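Hand-Held Gripper for Tabletop Pickup: Spring Project Report

Mestdale Robotics Club, team Moges

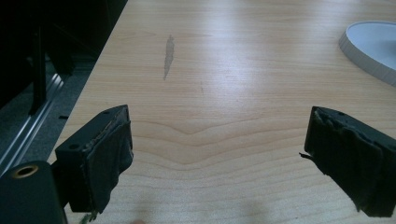
Pei-shan Su thought we should have kept the first finger pads and spent the extra weeks on collecting demonstrations. Her view was that soft padding hides bad aim, and that a team should fix its aim first. We talked about this at the March review and did not fully agree, so both sides are in this report.

1. Goal

Our goal was to build a two-finger gripper that a person can hold and operate by hand, and to use it to record pickups that could later be played back on the club's arm. The gripper carries its own camera, which looks down past the fingers at the table. The person doing the pickup does not need to be near the arm. We wanted a tool that a new member could learn in one meeting.

The rules of the Britbridge spring challenge set the task. A small object starts on a table and has to end up in a shallow dish. The object is different in each round and the team is not told what it will be.

2. Team and jobs

Alžběta Jurčo drew the fingers and the body. Eliécer Llanos did the trigger and linkage. Vratislav Paulík wrote the recording software, which we call Drernier. I did the padding, the test log and this report.

3. Fingers and padding

The fingers are black blocks with small holes in them. Our first version had bare faces. Bare faces worked on square objects and did badly on anything round, such as markers and batteries, which rolled out when the grip was even a little off center.

The second version has black padding on the inner faces. It lets the object sink in slightly and gives more contact. Round objects stayed put much better. The bad part is wear. The padding wrinkles and bunches, and the edges fray. A thread that sticks out into the gap between the fingers can catch on a small object and drag it. We trimmed threads when we saw them and did not always see them.

Body parts that get taken off often have brass threaded inserts. Before that, Eliécer was screwing straight into plastic, and two of the holes stripped during the first month.

4. Recording

We recorded 1000 pickups. Each one starts with the fingers open and nothing between them, and ends when the object is released. Vratislav's software drops a recording if the fingers never close or if the camera loses track of the table. It dropped 101 of them, mostly early ones where the person moved too fast.

Glare was a problem. The tables in our room have a slightly glossy finish, and the overhead lights leave a bright patch on the wood. The tracking needs detail to hold on to, and wood grain is fairly good for this where it shows. Where the glare washes it out, there is not much left. Stains and scratches turned out to be useful because they stay in one place. We stopped wiping the tables down with polish, which made the shine worse.

5. Results

On the arm, the playback did well with blocks and erasers and poorly with coins. Coins lie too flat for padded fingers. The pads touch the table before they get under the edge. Bare fingers were a little better at this, which is the strongest point on Pei-shan's side.

At the challenge on 2024-05-04 we finished 9th. We lost most of our points in the flat-object round. In the other rounds the gripper held what it picked up, and the misses came from the arm stopping short of the object.

6. What we would change

The padding should be a part that slides on and off. Replacing it now means peeling the old layer, cleaning the face and wrapping again, and the two sides never come out the same. Alžběta has a drawing for a sleeve that hooks over the top of the block.

The fingertips should be thinner at the bottom, with no padding on the last bit, for coins and cards.

We should keep a record of when the pads are changed. Our log has the object, the person and the result, but it does not say how old the pads were, so we cannot tell how much of the late slipping came from wear.

7. Thanks

Ourania Chatzigeorgiou let us use the back tables after hours and read two drafts of this report. The printed parts and the inserts came out of the club's supply budget.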